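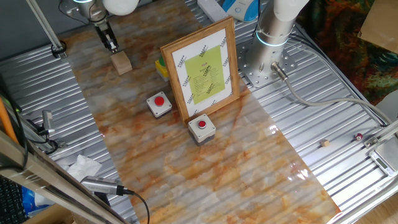 I have been to enough open days to know the usual program. There's a slide deck, a tray of cookies, and a robot that waves at children. Zarevham opened its lab doors one Thursday in June, and what I got was a good deal smaller and a good deal better. The job on the table was a wooden block. A two-finger gripper came down over it on a sheet of marble-patterned covering, with a second arm standing by on the right, its base ringed in cyan light, and I was hooked before I had my coat off!

Kirsty Goodwin ran our group. She let us stand there and watch, and when somebody asked if it ever danced she just smiled and pointed back at the block.
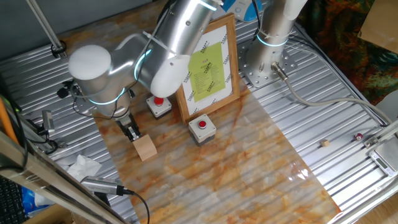
I think more labs should show the plain stuff. We pick things up all day long and never give it a thought, so a polished routine teaches us very little about what is hard for a machine. Watching a black gripper hold a pale cube just over the table taught me plenty. Where do you grab it? How hard do you squeeze? My neighbor in the crowd, Hamish Ormsby, started pinching his car keys to work it out for himself, and soon three of us were doing it.

And I loved that the place looked lived in. Push buttons, a little scale, cables looping over the metal. People work here, and it made me want to ask better questions.
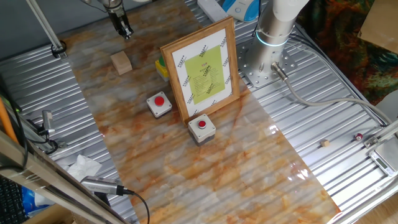
Opinion: Open Days

My one complaint is about time. The sign-in sheet had 126 names on it, and each group got a short turn at the rail before the next one came in. Give us longer next year. Let Paora Rewi, who was answering questions by the door, pull up a stool and talk through one pick from start to end. I'd happily skip the cookies for that, and I'd bring my sister.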